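Section 3. Oiling and looking after your Terness table top

Okay, legs on, bolts tight, table the right way up. Now the fun part! I wrote this section after doing my own Terness twice (the first time I rushed it and got a sticky patch that bugged me until May), so please read all the steps before you open the oil.

What you need: the can of Wirkari oil from the box, two lint-free cloths, the gray pad, and a window you can open.

1. Wipe the whole top with a barely damp cloth and let it dry. I go and have lunch at this point.

2. Rub the top lightly with the gray pad, always along the grain. Go easy at the rounded corners, where it's tempting to scrub in circles and you end up with swirls you'll see every time the lamp is on.

3. Brush or vacuum off the dust. Don't forget the underside of the edge!

4. Pour a little oil on the cloth, never straight on the wood, and spread it thin. If it looks like a puddle it's way too much.

5. Wait 18 minutes, then wipe off everything that hasn't soaked in. Wipe again with the second cloth.

6. Leave it overnight and repeat steps 4 and 5. I do three coats on a table that gets used for meals and two on a desk.

CAUTION: Oily cloths can heat up and catch fire all by themselves. Spread them flat outdoors to dry, or soak them in water, before you throw them out. Please don't ball them up in the trash.

Note: The Sequeira finish is a hard lacquer and doesn't take oil at all. If that's the one you bought, skip to Section 4.

Everyday use

7. Keep drinks off the bare wood for the first 6 days. After that a bottle or a glass is fine for the length of a meal, but use a coaster if it's cold and sweating.
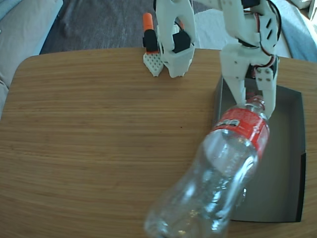 Odari wrote in after the last version of this guide to say that rings from soda bottles came out of an oiled top with the gray pad and one fresh coat, no sanding needed, though it took a couple of days for the color to even out.

8. Blot spills right away, red ones especially. Small specks usually lift with a drop of dish soap on a damp cloth (test it somewhere out of sight first).

9. Re-oil when water stops beading. Mine wants it twice a year, and yours may want more if it sits in the sun.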